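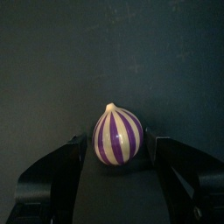

Purple and cream stripes, pointed at the top.

Trade-in deals are making us all a bit stupid about phones, and I include myself.

Staltach have put their new one out, the Nair 9, and every shop window has the same line on it. Bring in your old phone, any state, get up to 2000 points towards the new one. Points. Not pounds. You have to go three screens deep on the website before it tells you what a point is worth, and even then it depends which plan you pick.

I've had the Nair 8 for two years. Works fine. Battery gets me to teatime, later if I stay off the video. Screen has one scratch. By any sane measure this is a phone in the middle of its life, and yet there I was on Saturday morning, filling in the form, ticking "good" for condition, then wondering if I should of ticked "excellent".

That's what these offers do. They put a clock on something that didn't have one. Offer ends at the end of the month, value of your handset drops after that, don't miss out. My phone was fine on Friday.

And what do you get? I went and had a go with the 9 in the shop. Slightly brighter. Slightly lighter. Camera is better in the dark, I'll give them that, and the speaker no longer sounds like it's in a biscuit tin. But the charger is different again, so that's the car one and the bedside one in the drawer with all the others. The case doesn't fit either — the buttons have moved up a bit. No idea why. New case is extra.

Then the contract. Brirura, who I'm with, will only do the full trade-in value on the long plan, and the credit comes off monthly. Leave early and you lose whatever's left of it. So they've got your old phone on day one and you get paid back for it in dribs and drabs, provided you behave. Try doing that the other way round. Try telling them they can have the handset in monthly bits.

I know what people say. You're paying for it anyway, so you may as well have the new one. But you aren't, or you needn't be. When my last contract ran out I moved to a SIM-only deal and the bill went down to 15 quid a month. Same signal, same phone, same everything. I was quite pleased with myself for a while. Brirura have been texting me since, mind.

Some of the deals are decent. If your phone is cracked or won't hold a charge and you were going to buy new this year whatever happened, then take the money, obviously. Grornel's one is the least bad I've seen, they knock the whole lot off the price at the till and that's the end of it. No points, no plan. Smaller number on the poster, but it's a real number. More of them should do it like that and I suspect they don't becuase the smaller number looks worse in the window.

What I'd like is a shop that offers me a new battery as loudly as it offers me a new phone. Staltach do replace them. It's on the support pages, near the bottom, under a heading about accessories. Costs a fraction of the upgrade and takes an afternoon. I have never once seen it on a poster.

So I closed the form. Didn't send it. Battery's booked in for October, when the Nair 8 will be worth less than it is today, according to the email I got an hour later.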